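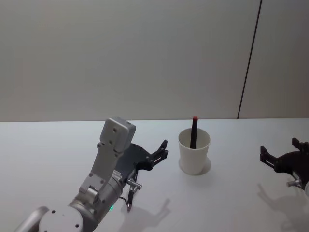
Home About Our Work Jobs Contact

About Prurnis

We teach robots by doing the job ourselves. One person, two arms, a plain white table. You take the controls, do the task slowly, the arms follow, everything gets saved. Then again. And again.

Started small, in a rented unit at Banalside. Two arms then and a lot of tape. Moved to the bigger floor in March, same building, better heating.

What we do most days: small two-arm jobs. A marker with a red cap and a white paper cup, for instance. Take it out, hand it across, put it back. Sounds like nothing. Try it with black grippers for fingers and no feeling in the tips, you'll want a coffee after. That set is at 826 good runs now, and we threw out nearly 30 that had a bad grasp or a stall in the middle.

Bigger set is Drondari, our folding and sorting work. 578 runs so far, more comming in the fall.

Two ways to teach. By remote, from the desk, for anything with both arms. By hand for the slow stuff: hold the wrist, walk it through, let go. Kaufmann, our first customer, still likes the by hand way best and we still do it for them.

New operators get a cup and a marker the first morning. No experience needed, steady hands help. Gamers do fine, so do people who sew.

Want a task shown to your robot? Send us the parts and a short note on how you do it now. We'll reply, usualy before lunch. Visits are OK, ring the bell at the side door, front one sticks.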